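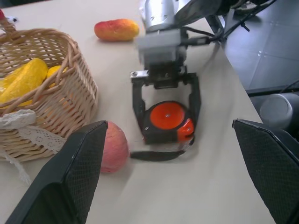

Figura 6.1 Cesta de mimbre con fruta sobre una mesa clara.

Capítulo 6
Fibras que se cruzan: la cestería y el nacimiento de la estructura tejida

Antes de empezar
En este capítulo vas a aprender a distinguir las tres grandes técnicas de la cestería, a reconocer la urdimbre y la trama en una pieza cualquiera y a relacionar la forma de un cesto con la planta de la que procede. Conviene tener a mano tijeras, cartulina y un puñado de rafia para la actividad de la sección 6.3.

6.1 Un oficio sin clavos ni pegamento

Coge una tira de cartulina entre los dedos y dóblala. Cede enseguida, ¿verdad? Ahora cruza esa tira con otras, por encima y por debajo, hasta formar una superficie, e intenta deformarla de nuevo. ¡La diferencia es enorme! El material es el mismo y pesa lo mismo por tira, pero cada una sujeta a sus vecinas y el rozamiento entre ellas hace el trabajo que en un mueble harían los tornillos. Toda la cestería descansa sobre este principio, y es una de las ideas más hermosas que vamos a encontrar en este libro.

La cesta de la figura 6.1 tiene el cuerpo rectangular, con los costados calados, y un asa curva que pasa por encima. Un cesto calado deja correr el aire entre las fibras y ahorra material; un cesto tupido retiene granos pequeños y resiste mejor el roce. El artesano decide entre uno y otro antes de cortar la primera vara, y esa decisión condiciona todas las demás.

La cestería es antiquísima, más que la cerámica en muchas regiones del mundo, aunque las fibras vegetales se pudren y los hallazgos son escasos. A menudo lo que llega hasta nosotros es una huella: el dibujo de un trenzado impreso en un fondo de barro, o una mancha oscura en la tierra con la forma de una estera. Los arqueólogos aprenden a leer esas marcas con una paciencia admirable, y gracias a ellas sabemos que los cruces básicos han cambiado muy poco.

6.2 Urdimbre, trama y algunas palabras más

Llamamos urdimbre al conjunto de elementos fijos que forman el esqueleto de la pieza. En un cesto de varas, la urdimbre arranca del fondo y sube por las paredes; en muchos talleres a esas varas verticales se las llama montantes. La trama es el elemento activo, el que viaja de un lado a otro abrazando los montantes. Si has visto un telar, los términos te sonarán, y con razón: el tejido de telas y el de cestos comparten vocabulario y comparten problemas.

Las técnicas se agrupan en tres familias:

Tejido. La trama pasa por delante y por detrás de los montantes. Es la propia de la mimbrera, el castaño y la caña.

Espiral o cosido. Un haz de fibras se enrolla sobre sí mismo y cada vuelta se cose a la anterior. Se usa mucho con paja de centeno y con esparto.

Trenzado. Se prepara primero una cinta larga, la pleita, y después se une en redondo hasta levantar la pared. Los capazos de palma se hacen así.

Hay piezas mixtas - un fondo en espiral con paredes tejidas, por ejemplo - y son precisamente las más divertidas de analizar.

6.3 Del arbusto al taller

El mimbre se obtiene de los brotes jóvenes de varios sauces. Se corta en invierno, cuando la planta ha perdido la hoja, y se clasifica por longitud y grosor. La vara pelada da el mimbre blanco; si se cuece antes de pelarla, los taninos de la corteza la tiñen y se obtiene el llamado buff, de un tono tostado. Sin pelar conserva los colores de la corteza, que van del verde oliva al rojizo.

La maestra cestera Gudrun Petersen, en su cuaderno de taller Sollum, calcula 800 varas para una temporada de aprendizaje y aconseja dedicar las primeras a tejer únicamente fondos. «Un fondo flojo no se arregla desde arriba», escribe. Volveremos a sus apuntes al estudiar los remates, porque sus dibujos son clarísimos.

Actividad 1
Corta tiras de cartulina del mismo ancho. Coloca la mitad en paralelo sobre la mesa y entrelaza las demás, una por encima y otra por debajo. Repite el ejercicio saltando las tiras de dos en dos. Compara las dos superficies: ¿cuál se dobla con más facilidad? ¿En qué dirección? Anota las respuestas en tu cuaderno, porque las necesitarás en la sección 6.4, dedicada a la sarga y a los tejidos en diagonal.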